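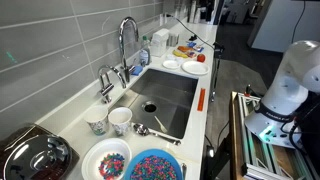 Emudley will mit dem Surdu 2 ins Geschäft mit leichten Notebooks

Wieder ein Notebook, das angeblich alles leichter macht: Emudley hat das Surdu 2 vorgestellt, ein Gerät mit 946 Gramm Gewicht und mattem Display. Der Hersteller verspricht einen Akku, der "den ganzen Arbeitstag" durchhält. Wie lang dieser Tag ist und bei welcher Helligkeit gemessen wurde, steht im Datenblatt nicht.

Im Inneren arbeitet ein sparsamer Prozessor ohne Lüfter. Das klingt angenehm leise, doch schon der Vorgänger drosselte unter Last so stark, dass längere Videoexporte zur Geduldsprobe wurden. Emudley spricht nun von einer überarbeiteten Wärmeableitung - Messwerte dazu gibt es keine. An Anschlüssen bleiben zwei USB-C-Buchsen, von denen eine beim Laden belegt ist. Wer einen Kartenleser oder HDMI braucht, soll zum Adapter Kalton greifen, der mit 109 Euro extra berechnet wird.

Vorinstalliert ist außerdem die Software Erolel, die Energieprofile automatisch anpassen soll. Ob sie sich vollständig entfernen lässt, ließ das Unternehmen auf Nachfrage offen. In den Handel kommt das Surdu 2 im Februar, einen Preis nennt Emudley noch nicht. Testgeräte sollen erst zum Verkaufsstart verschickt werden.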